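3. The Build in the Shared Workshop

3.1 Parts and working surfaces

Most of the work we report was done in the shared workshop at Mernstead, on a bench that other members also wanted in the evenings, and that fact shaped the build more than any of us expected when we first sketched it in November. The arm, which we call Halim after the street where the workshop has its front door, had to be set up and cleared away again within a single session. We settled early on working out of trays. A tray can be carried to a shelf with everything still lying in it, and it gives the arm a small, bounded patch of world to deal with.

The lined tray holds the parts we consider delicate or awkward. Its pale, soft floor keeps a board from sliding when a finger brushes against it, and it makes thin wires a good deal easier to find in the wrist view (we tried a bare metal floor for a while and lost many wire ends in the glare). The red round board is the part we care about most, and the loose leads are what give us the most trouble. 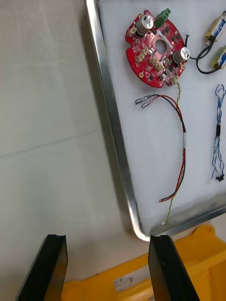 Figure 1. Wrist view over the lined tray, with a red round board, a yellow-green wire pair running from one of its connectors, and a separate red-and-black pair ending in spade terminals.

Wires deserve a few words of their own, as anyone who has tried this at home will agree. A pair that is plugged in at one end does not behave like a loose one: pull on it and the board comes along. We therefore asked Halim to treat every lead as attached until a gentle sideways nudge had shown otherwise. This costs time, and over 539 attempts it became rather tedious to watch, but it spared us a great many bent headers and we would do it again.

3.2 The board trays

Boards waiting their turn are kept in larger plastic trays, numbered by hand in marker on the wall. The numbering follows the paper logbook we started at Allach, before the project moved, and we have kept it out of plain stubbornness — and also because the older Prekow software still expects it.

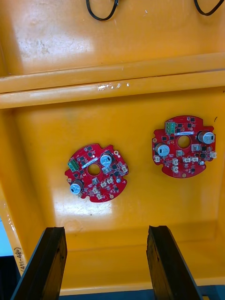 Figure 2. Two round boards in a yellow-orange tray, seen between the gripper fingers. The marker text on the left wall reads (471-480).

Boards of this shape are harder to grasp than we had hoped. The notched outline offers the fingers very few places where both can sit squarely, and the tall capacitors rule out several approaches that look perfectly good from above. Shiny plastic adds bright patches which our first edge finder was quite happy to take for part of a board. We lowered the lamp by 20 centimeters, retrained on 800 wrist images, and left the rest of the method as it was on 12th January, when the settings were frozen for the trials in Section 4. The closing speed was held at 70 percent throughout.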